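Aug 29, 2019. Drisberg open day, assembly cell

Drove out after lunch, 158 km each way. Plimuva had the table in the second hall, Skovside had the one beside it. Watched ours for most of an hour. Notes for whoever picks up the fixture job.

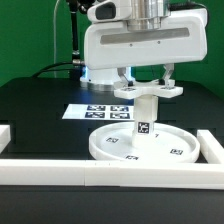
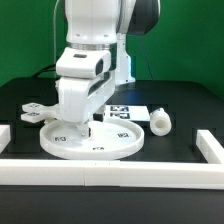
Our interest is part location. We still teach every pick by hand on the Antwi line and lose a morning whenever a fixture shifts. Plimuva's answer is printed markers on everything. The round tray carries three on its floor, and there are more on the card lying flat behind it. If the tray gets bumped, the cell looks again and recalculates. I asked about repeatability and got 300 cycles between recalibrations, no error figure. Asked twice.

Questions put to their engineer:
- Marker wear: reprint and re-register, 8 minutes.
- Glare: matte stock only. Our shop lights would need checking.
- Cost of the vision licence: to be quoted.

The white bars bordering the table are a decent idea for keeping parts within reach. Could do the same in aluminium from the offcut rack.

Skovside's demo was down for a controller fault, restart promised for 3 pm, didn't wait.

To do: print a set of 19 markers, tape them to the old pallet, try it with the spare camera. Revisit in February if the quote is sane.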